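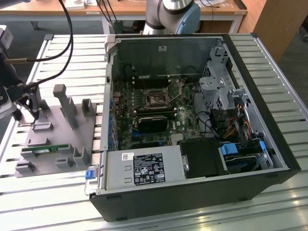

Paula Bucur wants to know why anyone would bother fixing up an old office computer when a new laptop is on sale every other week. She asked me that in an email in April, and she gave me permission to use it, so I'm going to answer her in our big announcement. Hi, Paula!

Home | Shop | Repairs | Classes | News | Contact

TRIVIK OPENS ITS DESKTOP REBUILD BENCH IN DEMSIDE

I'm Habibur Sikder and I run Trivik, the computer repair shop on Acuña Street in Demside. You may know us as the place with the laptop screens in the window. As of this month we have a second room open in the back, and it's all desktops, all the time. We're calling the program Flakik (my daughter picked it, I've stopped arguing) and the idea is simple: used office towers come in, we strip them, clean them, test the parts and put them back together for people who need a computer for homework, bills and video calls.

Back to Paula's question. I like old office towers. I like them a lot! They were built so that a tech with ten other calls that day could get in and out quickly. The side comes off, the drives sit in plastic holders you can grab with your fingers, and the memory is right there. You can learn on one without crying. Try that with a thin laptop where the battery is glued down and the keyboard is held on by more screws than a deck.

We've taken in 581 towers so far, mostly from offices that were moving or upgrading. Some were spotless. One had a family of dust bunnies I'm fairly sure were paying rent. Every one gets the same treatment when it lands on the table. The cooler comes off, the processor comes out, the memory comes out, and the old thermal paste gets wiped away until the metal shines. Then the processor goes somewhere safe and flat while we look over the socket.

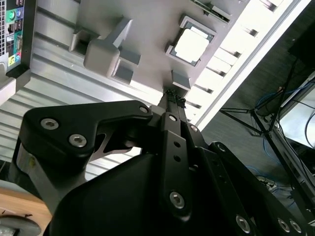
I get a little preachy on this part, so bear with me. A processor is a tough little thing once it's installed and a total baby when it isn't. Hold it by the edges. Don't set it down on a shirt, a carpet or a magazine (I have seen all three). Give it its own spot on the bench, the same spot every time, and you'll never go hunting for it under a pile of cables. And don't force it going back in. Line up the marks, let it drop into place under its own weight, and then close the lever. If you're pushing, stop.

We also check the power supply on a tester before anything gets switched on, and we swap the little round battery on the board as a matter of course. It costs almost nothing, and a tired one gives you a computer that thinks it's 20 years ago every time you unplug it. Websites hate that. People bring in computers they've decided are "dying" and all they need is a coin battery and the right date.
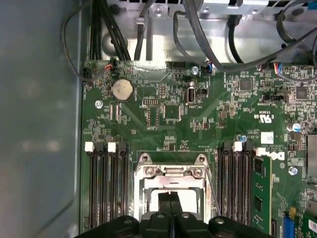

Cables are the other thing. I'd say half of the rebuilds that won't start the first time have a loose plug somewhere, and it's nearly always the small ones: front panel, fan, front USB. So the last step before the side goes back on is slow and boring. We go around the board and press on every connector, and then somebody else does it again. I make people take a phone photo before they pull a single wire, too. I resisted this for years as a point of pride and I was wrong.

So what can you get out of this?

If you need a computer: rebuilt towers will be $100 each, with a keyboard and mouse, and a solid-state drive in place of the old spinning one. That last change makes more difference than anything else we do. Monitors are extra when we have them. Come by and ask, they go fast.

If you have an old tower: bring it in, working or not. We'll wipe the drive while you wait if you'd like to watch, or hand it back to you if you'd rather keep it. Please leave the printers at home - I mean it, I have no room for printers.

If you want to learn: I'm teaching a rebuild class in the evenings with 5 seats at a time, so everyone gets a machine to take apart and I can get around the room. It runs two hours, starting at 6:30 p.m., and costs $10. You don't need to know anything going in. Wear sleeves you can push up and leave the bracelets and dangly things off.

Paula, I've saved you a seat. Bring the one from your hall closet.

For pictures, a visit or a long talk about power supplies, reporters can find me in the shop most afternoons. Ring the bell on the counter, I'm probably in the back with the air compressor going.

Habibur Sikder
Trivik, Acuña Street, Demside

We use cookies to remember your cart and see which pages get read. Accept | Settings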